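The drawer in the hall

Since we moved to the house in Shemweta I have had one drawer in the hall that does not close. My husband calls it the drawer of everything. In June I decided to empty it, and I want to write down how it went, because my sister asked me and because I like to keep such small things on this page.

I grew up in a home where my mother kept string in one tin, buttons in another tin, and if you took the string you put it back before supper. I did not inherit this from her. I put a thing down where I stand, and later I walk through the rooms with an angry face and look for it. The tape is the worst. We have bought tape many times, and each time I was sure that it was the last one in the shop and the first one in our house.

So I took the drawer out completely and turned it over on an old sheet. Then I made tea and looked at it for a long time.
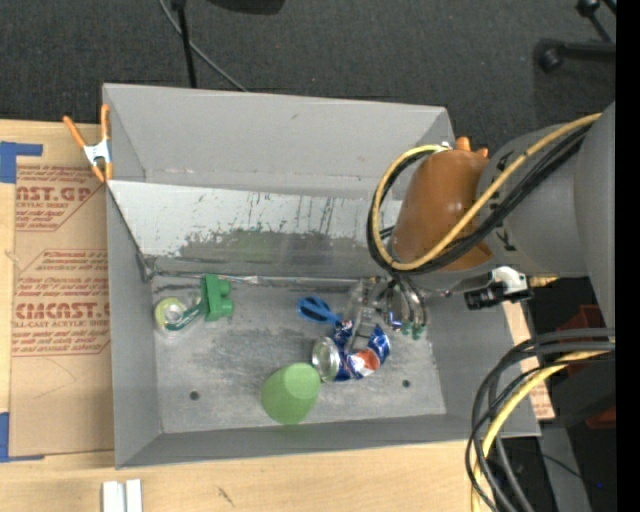 Sorting is for me more difficult than cleaning, as I must decide something about every object. With cleaning you only have to move your arm. My friend Naomi Mfaume, who took an evening course on household order at Skillstead, told me to begin with what is plainly rubbish and to leave the useful things for the end, when the head is calmer. A crushed Pepsi can is a good thing to begin with. It asks for no thinking, it goes to the recycling, and you already feel a little proud. A plastic cup is the next step, and then you come to scissors and a tape dispenser, which have a right to stay but need an address. I tried it in this order and I was faster than I expected.

From the drawer I kept the scissors (two pairs, I gave the smaller one to my daughter Illia), the good tape, the measuring tape and one pen that writes. The other pens I tested on the back of an envelope. It was a sad envelope.

I also found a receipt for 1146 shillings from Skuretti, the shop near the bus stand that closed before the rains. On the back I had written a list: candles, rice, glue, birthday card. I do not remember whose birthday. There was a note of 1000 too, folded very small inside a matchbox, and I have to admit that I was happier about this than about the tidy drawer.

Now the scissors and the tape live together in a shallow box on the kitchen shelf, at the height of my hand. The rule is that they may travel anywhere in the house but they sleep in the box. For three weeks it works. Illia has broken the rule twice and I have broken it four times -- she keeps a record on the fridge.

The drawer closes now. It has a new sound, quite soft, and my husband opened and shut it several times on the first evening. Next I would like to do the cupboard under the stairs, but there are suitcases in it, and one of them is locked, and I must first find the key.

Contact | Copyright, all rights reserved | Back to top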